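**Harasym bench cell – simulated setup and upkeep**

The Harasym is supplied with a matching simulation model, so gripper poses can be checked before anything is sent to the arm. Load the cell file, select the wrist view and set the render rate. The default step limit is 581 per run; shorter tasks can be held to 200.

Check finger spread first. Both black fingers should be visible at the lower edge of the wrist view, with the gripper body between them.
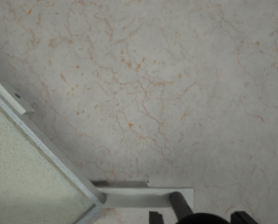 Izzati Hartono writes that on her cell the wrist view drifted after a finger change, and that reloading the tool offset cleared it without a full recalibration. Reload the offset after any work on the fingers – the model does not pick it up by itself.

Maintenance on the physical unit:

- Wipe finger faces every 100 cycles.
- Check finger screws at each offset reload.
- Replace the wrist cable if the feed drops out when the joint turns.

Spare fingers and cables ship from Drundgate. Cell files dated before October need converting with the Jorerex tool, version 21 or later.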